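Ultgate brings its hand-held gripper kit to Nenness

Anyone who has ever tried to teach a robot to put away the dishes will know it takes a great deal of patience, and the good people at Ultgate would like to make it a little easier. The company has started offering its hand-held gripper kit as a service, so customers in the Nenness area can book a table, a trainer and the tools together instead of buying the whole lot up front.
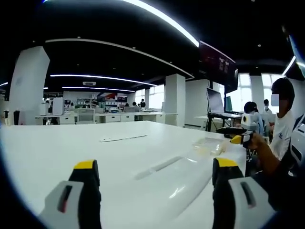
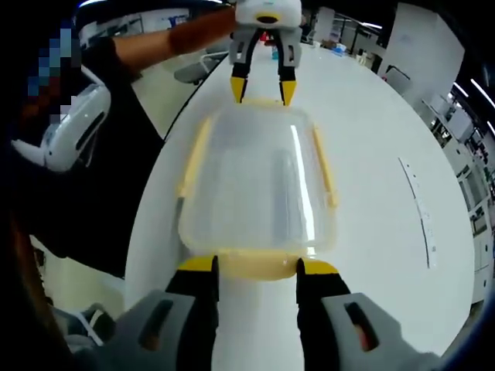 Hand-held grippers in use at the white work table.

A booking runs for 3 hours and costs $812, which covers the grippers, a short lesson and a copy of all the recordings to take home (bring your own drive, please!). Teams of up to six are welcome, and you don't need to have trained a robot before.

"People come in expecting something complicated, and then they pick one up and off they go," said Donnie Gunn, who looks after bookings and was kind enough to talk to us over his lunch. His colleague Gerd Wiegand runs the lessons and says most newcomers are comfortable with the fingers after about 14 minutes, though handing things between two people takes a bit longer.

Sessions are open through August, mornings and afternoons, and a second location in Flekham is planned for the fall.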